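From: Edgars Butkienė
To: pick-and-place list
Subject: Re: Lurnel kit, trial notes

On a February evening Nyokabi Swai wrote:
> Has anyone run the Lurnel kit on open wire shelving? Bunent quotes us
> 592 for the head camera and software, arm not included. I need to know
> how it does on soft goods before the quote lapses.

Nyokabi,

We have had one on trial at Oltoscombe for 22 days. Software is the stock release, no retraining. Notes below cover soft goods only.

Test shelf is black wire with plush toys on it, plus a perforated basket on the middle level. The large yellow plush on top segments cleanly. The orange-brown one next to the small yellow-and-black one often comes back as a single object. The navy plush in the basket is the hard case: the mask leaks into the black and gray items beside it.
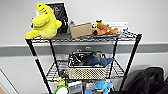 1. Setup
Calibration takes roughly 20 minutes. Redo it if the head mount is touched. The manual leaves this out.

2. Wire shelves
Depth drops out on thin dark wire. Set the shelf plane by hand in the config file. Automatic plane fit failed for us on 2 levels.

3. Support
Līga Jankauskaitė at Bunent answers mail the same day. Ask her for the newer mask filter; we have not tried it.

I would ask for a trial before paying. Can send our config if useful.

Edgars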